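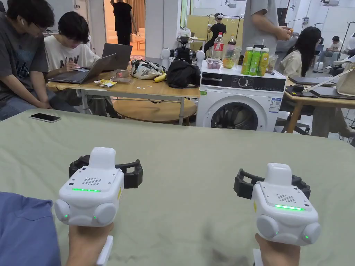 Fig. 1. A pair of hand-held grippers on the green cloth, left and right, with the green lights showing on both.

Unit 15: Comparing Two Ways of Holding Things
Notes by Beril Bozkurt, revised January 2026

Welcome back, everybody! Last time we spent most of our hour on arms, and I promised you we would get to the part that does the touching, so let's do that now (with plenty of time for questions, I hope).

We will try the hand-held pair first and then the arm-mounted Popescu gripper, using the same objects and the same cloth for both. With the hand-held pair you are the arm, more or less, and you will notice how quickly your wrists find a good angle without asking you – the Popescu needs that angle spelled out.

Before you start, check that the green lights are on, left and right. Then do 23 picks with each gripper and write down every miss, even the silly ones. Yiğit Kurtuluş has the score sheets, and he would love to have them back with names on them this time.

For your write-up, please look at:
Misses per gripper, and on which object
Time for the whole set
How tired your hands were afterward

Reading for next time: the Wendeo controller notes, up to the section on delay.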